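Why I've stopped ironing (and most of the rest of it)
Last updated: Aug 15, 2018

I grew up in a house where pillowcases were ironed. So were tea towels, hankies and, one very hot July, my dad's swimming trunks. My mum wasn't a fussy woman in other ways, she'd happily eat toast over the sink, but a creased sheet on the line made her feel the whole of Darncombe was looking at it. I carried on doing the same in my own place for years without once asking whether I liked it.

Well, I've packed it in! And I'd like to make the case for you doing the same, because I think we spend far too much of our lives getting our homes ready for people who aren't coming.

When my old friend Cherry Mae Ocampo came to stay in the spring I did the full works. I spent 3 days on it, if you count the windows. She dropped her bag in the hall, kicked her shoes off and talked until two in the morning, and I was so worn out from cleaning that I kept nodding off while she told me about her divorce. I still feel bad about that. She'd come all that way for a proper natter and I'd used up all my energy on skirting boards.
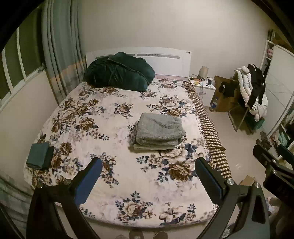 What bothers me most is how much of it is about being caught out. We say "sorry about the mess" before anyone has got through the door, in houses that are perfectly fine. My neighbour Jannik Harms says it every single time, and I've never seen so much as a crumb on his worktop. (He says it about his car too.) I tried going a month without saying it myself and it was much harder than giving up the ironing. The words just fall out of your mouth.

Then there's the money. I had a drawer with up to 100 quid's worth of sprays and special cloths in it, one for glass, one for taps, one that I think was for leather, and I don't own anything leather. These days I use washing-up liquid and an old vest.

I'm not saying live in a tip. I do the bathroom, I do the bins, and I change the bed when it needs it. If you love a good scrub on a wet afternoon, with the radio on, then lovely, carry on, my sister is the same and it cheers her up no end. I only mean the jobs you do with a knot in your stomach.

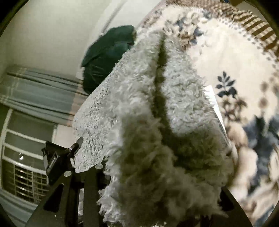 But what will people think?

My aunt asked me this, quite crossly, over the phone. I've had a while to chew on it and my answer is that I can't remember the state of anybody's house I've been happy in. I remember the soup, and the dog, and who was laughing on the stairs. I couldn't tell you a thing about the sheets. She wasn't convinced, and she's coming for a week in the autumn, so I dare say we'll have it out again then. The iron's in the loft if she wants it.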